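Standby power and the long view: an interview with Elínborg Vídalín

Elínborg Vídalín has directed the household energy office in Dernton since its founding. Over 253 homes have taken part in its review of electricity used by idle appliances.

"Residents expect us to talk about heating," she said. "We do, but the small loads run all night, and they appear on every bill."

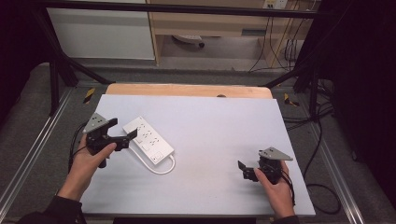 The review began in October in the Stilley district. Each household kept a written log for 6 weeks. Televisions and older printers accounted for most of the idle use, Ms. Vídalín said, and kitchens for very little.

"People were surprised by the printers," she recalled. "Many had not printed a page since spring."

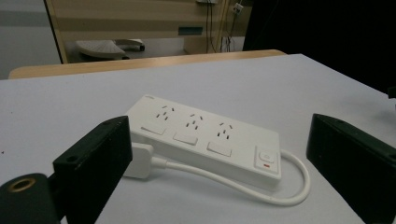
She is cautious about promising savings. The office advises renters in the Dalsgaard apartments to begin with one room — usually the one with the television — and to compare two bills before going further.
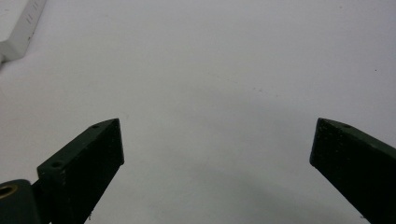 A second review will open in Fellum, where 189 households have registered. "The buildings there are older, and the wiring differs from floor to floor," Ms. Vídalín said. "We will publish those results separately."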